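About Wisar Shared Kitchens

Wisar looks after the kitchens and pantry corners of office buildings. 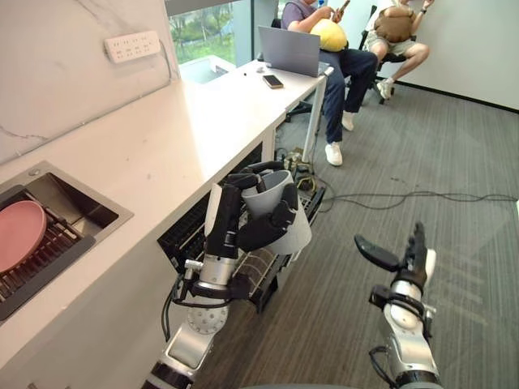
We were founded by Donnie MacKinnon, who had spent his working life in building services and had grown used to seeing the kitchen left out of every maintenance contract. Desks were wiped, carpets were vacuumed and windows were washed on schedule, while the cups stood in the sink until someone lost patience. The company's first agreement covered a single floor at Kusitz, and the terms written for that floor remain the basis of our standard contract.

Today Wisar is responsible for 604 kitchens. They range from full staff canteens to the short run of counter at the end of an open office, where a sink and a dishwasher share a wall with somebody's desk. The smaller kitchens make up the greater part of our work. They are used all day by people who are on their way to something else, and they need attention more often than their size would suggest.

Our Services

Each building receives a written kitchen plan. The plan states when the dishwasher is loaded, run and emptied, which items are washed by hand, and where clean cups and plates are stored. Cups are placed in the machine with the opening facing down. Plates washed by hand are left in the rack to drain and are put away at the next visit. Sinks and counters are wiped at every visit, and dishwasher filters are cleaned once a week.

We also supply tableware. Clients may choose from the Wiltel range of plain cups, plates and bowls, which we stock in sufficient quantity to replace broken pieces within 3 working days. Clients who prefer to keep their own tableware are welcome to do so — mixed cupboards are common and present no difficulty to our staff.

Electrical outlets above counters, drain fittings and cabinet hinges are checked each January. Repairs are referred to the building's own contractor unless the agreement provides otherwise.

Our People

Wisar employs 400 staff, most of whom work in the same buildings from one year to the next. New employees complete their training at our Shetty Street office, which has a working kitchen on each floor. Training covers hygiene, safe handling of glass and knives, appliance care and conduct in occupied offices.

Working With Us

Agreements are offered for one year and may be renewed. A site visit is required before any quotation is issued — floor plans alone are not accepted. Requests for a visit should be addressed to the Client Services department and should state the number of kitchens, the usual office hours and the type of dishwasher installed.

Page last reviewed 24/10/2026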